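**Re: Plultden "lifetime" bedding, anyone past the first year?**

---

**dryline_hank** wrote (Mon 16 April):

My wife wants to replace every blanket in the house with the Plultden stuff. The site says it resists pilling "for life" and never needs fabric softener. For life of what? The blanket? Me? I've read the warranty page twice and pilling is listed under normal wear, so I don't see what they're promising.

Has anybody owned one long enough to say?

---

**mossy_porch** wrote:

I've had mine since August. Washed it 14 times (I keep a tally on the laundry shelf, don't judge). It's fine. It's a blanket. It pilled a little along the side I pull up to my chin and nowhere else. I paid full price and I wouldn't again.

---

**tubsocks** wrote:

> It's fine. It's a blanket.

Disagree. Mine is way better than the Moura I had before, which shed so much I was cleaning the dryer screen in the middle of a cycle. You guys are grading it against the ad. Grade it against other blankets.

---

**dryline_hank** wrote:

The ad is what they're charging me for, so yes, I'm grading it against the ad.

---

**quarterload** wrote:

Most of what people call pilling is how they wash. Cold, gentle, inside out if it's a cover, and don't cram it in with towels. Towels are sandpaper. I do gray bedding by itself and dry it on low with nothing else in there. 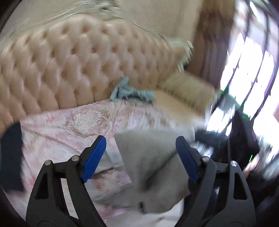 *Gray fabric, on the bed.*

I used to buy the Pleveo detergent that was supposed to "relax fibers." Went back to the cheap store brand and couldn't tell any difference, except for the smell, which I don't miss.

---

**mossy_porch** wrote:

Cold and gentle is what I did for all 14. Still got the chin patch. I think it's just rubbing, and I don't know how you'd wash your way out of that.

---

**quarterload** wrote:

Fair. Beard?

---

**mossy_porch** wrote:

No beard. Flannel pajamas, though, so maybe.

---

**tubsocks** wrote:

Flannel would do it. That's not on the blanket.

---

**ninepin** wrote:

Has anyone tried to claim on the warranty? I did with Ilell on a mattress pad. They wanted the receipt, the sewn-in tag and photos, and then took 9 weeks to offer me 10 percent off another pad. I assume these all work the same way until someone shows me different.

---

**dryline_hank** wrote:

That's about what I expected. We're going to buy one, for the guest room, and leave the rest alone. If it looks bad after four washes I'm sending it back and I'll post how that goes.

---

**tubsocks** wrote:

Guest room is a bad test, it'll never get used. Put it on your own bed.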